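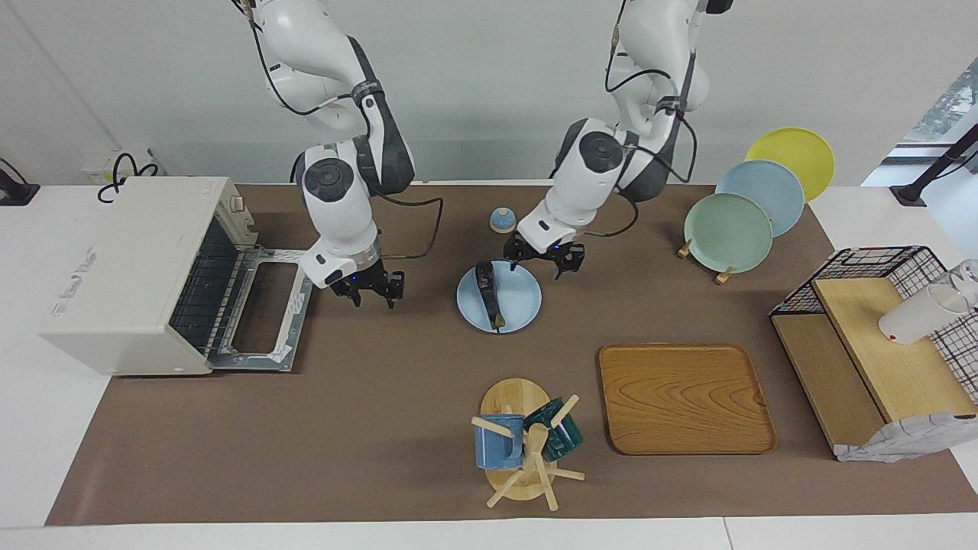 Toaster oven and light blue plate on the brown mat.

Cross country scoring: do unattached runners displace team runners?

Asked in Running and Track > Rules and Scoring

I keep results for a small high school invitational on the Termont course. We had 69 finishers in the varsity race, 2 of them entered as unattached. The timing export from Plandby lists everyone in order of finish and uses that place number for the team score. One coach says the unattached runners should come out before scoring. Another says the order of finish is the order of finish. The difference changes third and fourth place in the team standings, so I need to get it right before I repost.

Also, one school only had four finishers. Do those four stay in?

Answer 1 (accepted)

Take them out before scoring. Team scoring uses a separate set of place numbers from the overall results. The usual procedure is:

Start with the overall order of finish.
Remove unattached runners.
Remove all runners from any school with fewer than five finishers.
Remove the eighth and later finishers from any school that ran more than seven.
Renumber the remaining runners from 1.
Add the first five scoring places for each school. Low score wins.

The sixth and seventh runners do not add to their own team's score, but they keep their scoring places and can push back another team's fifth runner. Do not remove them.

The four runners from the incomplete team keep their individual places and medals. They have no scoring place. With 69 finishers, 2 unattached and 4 from the incomplete team, you should have 63 left before you check for eighth runners.

If two teams tie, high school meets generally compare the sixth runners. Check your state association's handbook for the current wording.

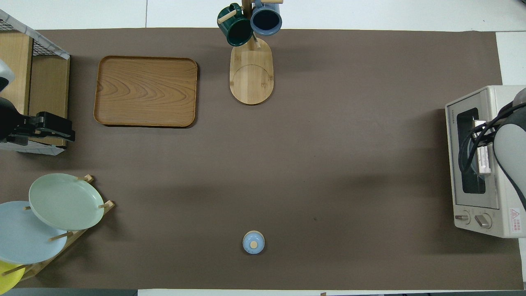 Wooden serving tray at the upper left of the mat.

Answer 2

In Plandby there is a column called Team Place, separate from Place. It is blank until you run the scoring step. If you exported before that, the sheet falls back on overall place. Set the team code for the unattached runners to UNA and rerun. I had the same problem at the Nutunetti relays, except there it was a JV runner with bib 31 coded to the varsity team. Check for that too.

Answer 3

Our league just counts everybody. Easier that way. It was a 4,000 meter middle school race though, so it may be different for you.

Comment on Answer 3: That is a local league rule. It should be printed in the meet information before the race if you use it.

Comment from asker: Reran it on Wednesday with the UNA code. Third and fourth did switch. Corrected results are posted.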